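4. Equipment Planning and Cost Allocation

4.1 Scope of the budget

The Istavach cell was funded from a single equipment line with a fixed ceiling. The grant did not separate capital purchases from consumables, and the allocation between them was left to the laboratory. This section reports how that allocation was made, which items were bought new, which were taken from existing stock, and where the first plan proved wrong. Software and salaries are outside the scope and are treated only where they changed an equipment decision.

We use three classes. Class A covers items with a service life longer than the project: the arm, its controller, the bench, and the safety equipment. Class B covers items expected to be replaced at least once: gripper fingers, cable sets, clamps, and bins. Class C covers workpieces and small consumables such as tape, ties, and fasteners. The classes differ in who may approve a purchase. Class A orders required two signatures and a written quotation. Class B orders required one signature. Class C orders were drawn from a standing account and reconciled in July.

4.2 The arm

The arm was the largest item and was decided first. Two routes were compared. Under the purchase route, the laboratory would own the arm and carry the cost of repair after the warranty period. Under the lease route, offered by Kanaan, repair was included but the mounting plate and wrist could not be modified. Since the gripper work described in Section 3 depends on a modified wrist mount, the lease route was set aside, although its cost over the project period was lower.

Payload was specified generously. The blocks used in the bin picking trials are light, and a smaller arm would have lifted them without difficulty. The specification was driven by the combined mass of the gripper, the wrist hardware, and the cabling, together with a reserve for later tools. In retrospect the reserve was too large. A heavier arm requires a heavier bench and a wider exclusion zone, and both of those costs fell outside the original quotation. We recommend that groups planning a similar cell price the bench and the floor area together with the arm, as one decision.

4.3 Grippers and spare fingers

Fingers are the parts most exposed to damage in bin picking. Contact with the bin wall is frequent in early trials, when the grasp planner is still being tuned, and a bent finger stops work until it is replaced. The first plan allowed one spare set per gripper. The revised plan allows three, one of which is kept assembled and calibrated on the shelf.

Fingers can be ordered from a supplier or made in-house. Supplied fingers are consistent in dimension but had a delivery time of 14 working days. Fingers made in the university workshop could be ready sooner, but each set had to be measured and entered in the controller by hand. We settled on a mixed policy: supplied fingers for all recorded trials, workshop fingers for development. The policy adds a changeover step between development and recording, which takes 15 minutes when the calibrated set is on hand.

4.4 Cabling

Cabling was underestimated in the first plan. It had been entered as a single Class C line on the assumption that cables supplied with each device would be long enough. They were not. Routing along the outside of the arm needs slack at every joint, and slack has to be restrained without limiting the range of motion. Internal routing was considered and rejected, because a change of tool would then have meant opening the arm.

The revised plan moves cabling to Class B and budgets a full replacement set. It also includes labor. Dressing the cables, moving the arm slowly through its range, and correcting any point of tension is a half-day task for one technician and should appear in the schedule under its own heading. Ties are cut and replaced at each tool change and belong in Class C.

4.5 Bins, fixtures, and workpieces

Bins were bought in pairs so that one could serve as the source and the other as the target. We chose metal bins over molded plastic ones. Metal bins scratch, and the change in surface appearance over a long series of trials is a concern for any vision method that relies on a uniform background. Plastic bins scratch less visibly but flex under contact, which introduces an error in the height of the bin floor. Stiffness was given priority. Bins are listed in Class B and are replaced when the floor is deformed. Surface wear alone is not grounds for replacement.

Clamps and wooden boards were used for fixturing in place of machined plates. A machined fixture was quoted early on and would have taken a substantial part of the Class B line. Clamped boards can be moved in minutes and cost little, but their position must be checked at the start of each session. A machined fixture becomes worthwhile only once the layout has stopped changing, and ours had not stopped changing by the end of the reporting period.

Workpieces were limited to rectangular blocks in a small number of colors. The plan covered 200 blocks, far more than are placed in a bin at one time. The surplus allows damaged blocks to be withdrawn without altering the set in use.
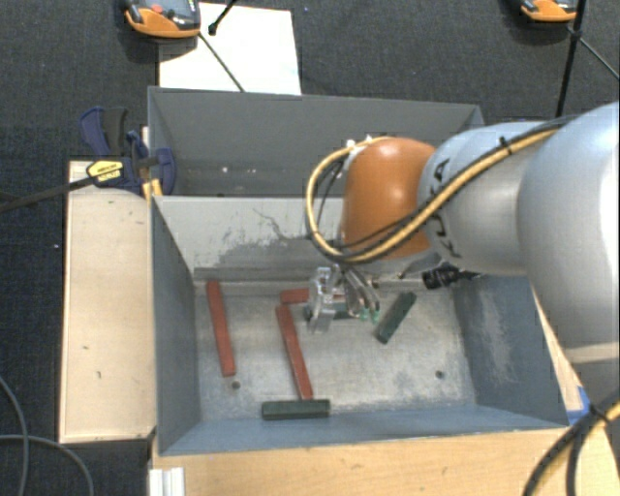

Rosine Riviere
Equipment planning lead, Istavach cell

Figure 4. Bin picking at the Istavach cell: gripper over the front bin with red and dark green blocks, second bin behind. Cables are routed along the outside of the arm.

Figure 4 illustrates how the Class B and Class C items share the work area with the arm. The clamp and board beside the front bin, the tied cable bundle, and the blocks themselves together account for a small fraction of the capital cost. They account for a larger fraction of the purchase orders. The bin floor also carries the kind of surface wear discussed in Section 4.5.

4.6 Recording and approval of orders

Orders were recorded in Fikus, the inventory system already used by the department. Each entry holds a class, a supplier, a quoted delivery time, and the delivery time achieved. The last field was added at the suggestion of Didier Masson after two Class B orders arrived late and delayed a recording session. Quoted delivery times are now corrected by the record of the supplier before they are used in the schedule.

Approval of Class A orders was handled by Solange Boyer and Hugo Vidal. Separating approval from planning slowed the first two orders and caused no measurable delay afterward. We would keep the arrangement.

4.7 Differences between plan and expenditure

Three lines departed from the plan by a wide margin. The bench exceeded its line for the reason given in Section 4.2. Spare fingers exceeded theirs by 1686 euros, all of it spent before the mixed policy took effect. Workpieces came in under budget, as the supplier, Onel, offered a lower unit price for a single delivery. The remaining lines closed near their planned values and are listed in Appendix B.

No contingency had been reserved at the level of individual classes. A general contingency existed, but drawing on it required the same approval as a Class A order, even for a set of fingers. For the next phase we propose a separate contingency within Class B, released on one signature, with unspent funds returned to the general line at the end of each budget period.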